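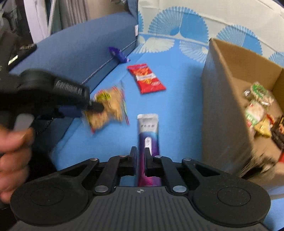
A blue sofa with snacks all over the seat, chips included.

Sofa Tidiers Wanted, February Sessions in Illville

Does your living room sofa end up holding everything but people? Ours do too, and we would love your company while we work on it! Haradico is looking for friendly, patient folks to spend an afternoon with us at the Giraldo apartments, sorting and putting away the sort of things that pile up on a couch by the end of a long week: chip bags, crunchy snacks, tubes from the bathroom that wandered in and never went home.

You don't need any experience, and you don't need to be a neat person (plenty of us aren't). What we do ask is that you can stand and bend comfortably, that you are 18 or over, and that you're fine being around food packaging, so please tell us about any allergies when you write.

Each session lasts 2 hours and pays $116, with coffee and a proper sit-down break in the middle. Afternoons start at 1:30. Wear soft shoes and leave big bags at home if you can, as the hallway is narrow.

To sign up, stop by the front desk at 353 Gremolmont Street or leave us a note there with your name, phone number and the afternoons that suit you. We'll call everyone back, even if the places are full.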